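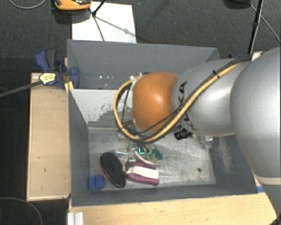
A KUKA arm with its yellow cable, over a gray bin.

Recording the Prondia upright, part 2

The first part covered tuning and the choice of room. This one covers microphones, noise, the takes, and what went wrong with the pedal.

To restate the job: Melina Economou plays a set of old Kalogeropoulos songs in her own arrangements for solo piano. No voice. She wanted recordings she could put online for the people who used to come to the evenings at Prondia, and she wanted them done on the hall's own upright, a Faver, with all its faults. I have a two-channel interface, a pair of small-diaphragm condensers and a laptop with a quiet fan. We had the hall in July, from 2 in the afternoon until the bar staff came in.

Microphone position

I tried three positions. The first was above the open lid, one microphone over the bass strings and one over the treble. This is what most guides suggest for an upright. On this piano it gave too much hammer and very little body. The felts are hard, and in the top octave and a half the attack was louder than the note.

The second was behind the soundboard, with the piano pulled away from the wall. The tone was much better, warm and fairly even, but the left pedal has a linkage that knocks against the bottom board, and the knock came through the back clearly.

The third was in front, with the upper panel removed, microphones at the height of Melina's ears and a little behind her shoulders. This is close to what the player hears. The bass is on the left and the treble on the right, which suits headphones. Her breathing is audible in two of the songs. She asked me to leave it.

I used the third for everything. I kept the rear position in mind as a fallback and did not need it.

EQ

The raw tracks had a hard patch centered near 3,000 Hz, worst on repeated notes played forte. I cut it with a wide bell, a couple of decibels, no more. A narrower cut at 4,000 Hz took out some of the click but also made the quiet passages dull, so I removed it again. Below 30 Hz there was only rumble from the road, and that is filtered out on every track.

I did not use noise reduction on the whole file. Stavros Athanasiadis, who lent me the stands, uses it on all his bouzouki recordings and gets away with it. On piano I can hear the decays going grainy, especially when the last chord is held for its full length. Where a truck passed during a rest, I patched in room tone from elsewhere in the same take.

The pedal

The right pedal squeaked on release. It did not squeak when we tuned. The felt bushing where the rod passes through the bracket had dried out, and by the third song the noise was on every bar. We lost most of an hour to it. Candle wax quieted it for a few minutes. Dry PTFE powder worked worked into the bushing fixed it for the rest of the session. Do not use oil there. It swells the felt and the pedal ends up slow as well as noisy.

We then re-recorded the first two songs. The early takes of the second one had better phrasing in the middle section, and I spent an evening trying to splice that section into the clean take. The tempos were too far apart. The clean take is the one you will hear.

Tempo and editing

Melina does not play to a click and I did not suggest one. The arrangements depend on her holding back before the refrain, and she holds back by a different amount each time. In practice this means edits only work at a full stop, after the pedal has come up. I marked those points on a printed copy of the music before we started, and that saved more time than anything else I did. Most songs are one take with one edit. The slow one in D minor has none.

Levels are matched by ear from song to song. I left the dynamic range alone apart from a limiter catching four or five peaks.

Files

The finished tracks are on Uvidel under Melina's name, in lossless and in a compressed version for phones. The order is the one she used at the evenings, with the long waltz moved to the end. Two songs are missing. One needs a note the Faver no longer plays reliably, and the other she wants to practice more.

Part 3 will be about the rear position, which I want to try again once the left pedal linkage has been padded.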